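Home | Safety | Checklists | Forms | Contact 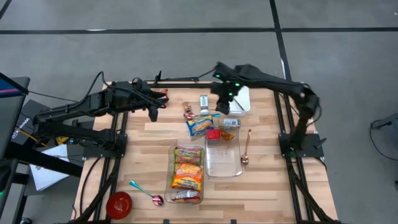 Packing Automation Team, Skonodham site (Masson building)

Workstation inspection checklist, two-arm packing table
Checklist no. 472. Inspection of May 13, 2022.

Please fill every line. If a line is not OK, write a comment, also when you repaired it yourself.

1. Table and floor
Arm mounting plates tight on left and right rail: OK
Cables do not lie in the walking path: NOT OK
Comment: Cables come off the edges of the table. On the side where people arrive with the carts, they must be fixed lower. I asked for floor covers in January and the request is still open.
Floor clean, no loose packets: OK

2. Stop and start
Emergency stop reachable from the operator's place: OK
Emergency stop reachable from the cart side: NOT OK
Comment: Before the arms came, one person stood here and packed. Now two people come and go, one who fills and one who checks, and only the first has the button near to the hand. Second button is ordered, Nultirby part 3301.
Slow speed selected when somebody is refilling: OK
Comment: I watched one full shift. Everybody did it, but some colleagues do it from memory and do not look at the display. Please look.

3. Items and bins
Clear bins without cracks or sharp rims: OK
Mixed goods (noodle packets, spoons, small jars, cups) placed with free space for the gripper: OK, with comment
Comment: The refill person decides how the goods lie, and this is now the biggest part of the job. It should be written in the training sheet as real work, with time given for it. At the moment the sheet says only "load table".
Bins free from crumbs and torn wrapping: NOT OK

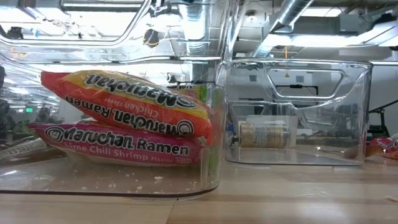

Who is allowed to reach into a bin when an arm has stopped by itself?
Only the operator who is signed on at the station, and only after pressing the emergency stop. An arm which stopped by itself can still be waiting for a signal and may move again.

Comment to the last line of section 3: crumbs are to be wiped out at every shift change. Use the soft brush and a dry cloth, no spray near the grippers.

4. People
Operators signed on the list for this station: OK
Job rotation every two hours: NOT OK
Comment: Packing by hand was tiring for the shoulders. Watching is tiring in another way, and three colleagues told me that their neck is stiff in the afternoon. The rotation plan from Wideton exists on paper, but the evening shift does not follow it. The supervisor should decide who takes over when one operator is away.
Height of stool and screen adjusted: OK

5. To do before next inspection
Fix cables on cart side (request 754)
Mount second stop button
Correct the training sheet
Evening shift to start rotation

The station may stay in use at slow speed until the cables and the button are done. Send the signed copy to the safety office, extension 117, and keep one in the folder at the station.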